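Section 4: Swapping and comparing grippers in the simulator

Covers the Triturden bench package, builds 764 and up. Older builds keep the gripper files in a different folder, see Section 9. Do all of this in sim first, then on the real arm.

Before you start

Arm model loaded, no red joints in the tree. Caltico two-finger and Prista short-finger files both unzipped into /tools. Controller set to position mode. Force mode comes later, in 4.4.

CAUTION: Do not leave the real arm connected while you run sim trials. The bridge will happily send the same targets to both. Pull the network cable or set bridge = off.

4.1 Load the first gripper

1. Open the bench file. Wait for the table to finish loading.
2. Tools > Attach > caltico_2f. Accept the default flange offset.
3. Home the arm. Should take a few seconds. If it sits there twitching, the offset is wrong, go back to 2.
4. Open and close the gripper twice from the panel. Watch the finger readout, not the picture.
5. Save as a new bench. Don't overwrite the stock one, you will want it.

Note: cable collision is off by default. Leave it off for the first pass. Turning it on slows everything down and you dont need it yet.

4.2 Place the block and run the approach

1. Add the wedge block from the parts list. Any color.
2. Drop it to the left of the arm, slanted face toward the base. Flat side toward the base gives you a different test and the numbers won't compare.
3. Set approach speed to 80. Units are mm per second.
4. Set the target to the top edge, near the corner.
5. Run. Pause when the gripper gets to the edge.

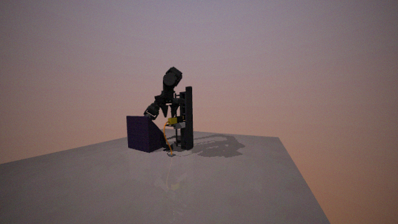 Check the contact list while paused. Contacts should be listed on the finger pads only. If a link or the bracket shows up in there, back the arm off, raise the wrist target a little and run it again. Same for contact with the table.

6. Unpause, let it run to the end of the script.
7. Export the log. Name it with the gripper and the speed, or you'll never sort them out later.

Repeat until you have 200 runs per gripper. Batch mode does this for you (Run > Batch, untick "render"). With render on, our Villanueva office machine needed most of an afternoon. Off, it was done before lunch.

4.3 Second gripper

1. Reload the stock bench. Do not just detach the first gripper, the old offset sticks.
2. Tools > Attach > prista_sf.
3. Change the flange offset by hand. The Prista file ships with zero in there, wrong for this arm. Value is on the sheet in the box.
4. Repeat 4.2 with the same block, same speed, same target.

CAUTION: Short fingers means the wrist ends up closer to the block. Check clearance on the slanted side before you start a batch.

4.4 Compare

Put both logs in one folder, then Compare > Two sets. Look at slip and at contact time. Ignore the "score" column, it's weighted for a different task and we havent fixed it.

Log cuts off at 1,220 lines per file. If yours is longer, split the batch.

For force mode, change the controller setting, re-home, then run the whole thing again for both grippers. Don't mix modes in one comparision.

Next: Section 5, moving the saved bench to the real arm. Bridge back on only when it tells you to.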